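Jul 31, 2023
Bench notebook, packing room, Jindstead

Came in early to get on with the small-parts packing for Nollora before the heat got into the building, and for once I had the kettle to myself. I want to write this up properly while it's fresh, as I was very sorry in March to find that all I'd put down about the last batch was "went fine, mostly", and that's no help to anyone, least of all me.

The question is still how to settle a flat, dark, shiny thing into a shallow white tray so that it sits level and comes out again without a thumbprint across the face. Shukla sent us 73 of their modules to practise on (rejects, so we needn't hold our breath each time) and the Sanar trays came in a box of 406, which ought to see us through to Christmas and probably well beyond.

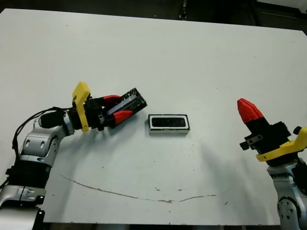

Handling first, then. I've gone back and forth on whether to pick these up by the ends or by the long sides, and I'm now firmly for the long sides. The ends feel natural in the hand but you lose your sense of the tilt, and the glossy face is always nearer your fingers than you think. With the module pinched on its two long edges and one end carried higher than the other, as it is over the table there, the face stays clear, and you can see the little bumpy bits along the edges and keep off pressing them harder than you must. I'd like us all to do it this way from now on, please, even those of us who have been perfectly happy doing it the other way for years!

The white top has been a real pleasure to work on, I must say. I grumbled when the old green mat went, but dark parts show up beautifully against it and so does every crumb of anything else, so do wipe it down before you start. Dry cloth only. The spray leaves a bloom which then gets on to everything, and I spent a good part of one morning blaming the trays for it.

Next, wrapping. I tried 2 sorts, the soft tissue and the black foil. The tissue is kinder but it slithers about, and a wrapped piece won't stay square to the tray for love nor money. The foil holds its shape once it's folded, and you get a nice flat block that you can put down and find again where you left it.

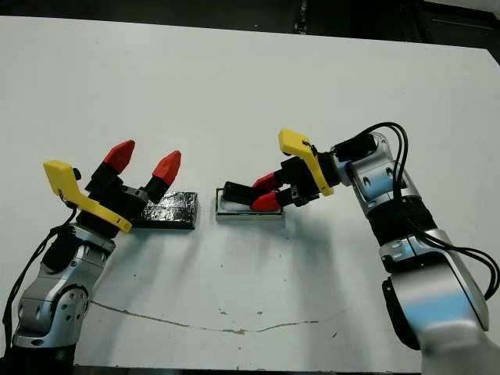
Against that, the foil creases the moment you look at it, and a fat crease on the underside is enough to make the block rock. I've been smoothing the bottom face with the side of my hand before folding the ends in, and that helps a good deal. Folding the ends underneath was a mistake, so fold them up and over, with the seam on top where it can't lift anything. I did 6 like that after tea and was much happier with them.

Trays to be set out a little way from the wrapped pieces, with a gap between, so there's room to get hold of a block without knocking the rim. I kept crowding them together out of habit and then wondering why the tray had wandered.

Still to do: try the thinner foil if there's any left on the roll in the store, find the good scissors, and ask Nollora whether they want the face up or down on arrival. I have assumed up all this while and should very much like to be right.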